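Comparing two grippers before the spring order

For the past two weeks I have been comparing two grippers in simulation, with a view to recommending one of them for purchase in March. The first is a parallel model from Devico. The second is a Giretti unit with slimmer fingers and a slightly longer reach. Both were fitted in turn to the same arm model and driven by the same controller settings.

The task was kept plain. The arm approaches an open box, lowers the gripper over the near wall, releases a part and withdraws. Each gripper was given 200 runs, divided between 8 starting positions. I recorded contact with the walls, the time taken and whether the part came to rest inside the box.

The Devico model was the steadier of the two. It touched a wall in 12 runs, all of them from the starting positions furthest from the base. The Giretti model touched in nearly twice as many, although it was quicker on the way out. Mariann Kerekes, who reviewed the figures on Tuesday, asked whether the difference lay in the fingers or in the approach angle. It is a fair question, and I have not yet separated the two.

The wrist camera deserves a note of its own. The wide lens bends straight edges, and the shadow of the arm falls across the work area in most positions — a difficulty for any method that looks for the rim of the box by contrast alone.
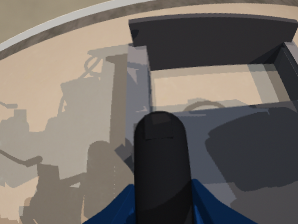 I therefore intend to repeat the runs with softer lighting, and then with the lamp moved to one side. The controller settings will remain as they are. Bognár has offered the use of a test bench afterwards, and the preferred gripper will be tried there before any order is placed through Workia.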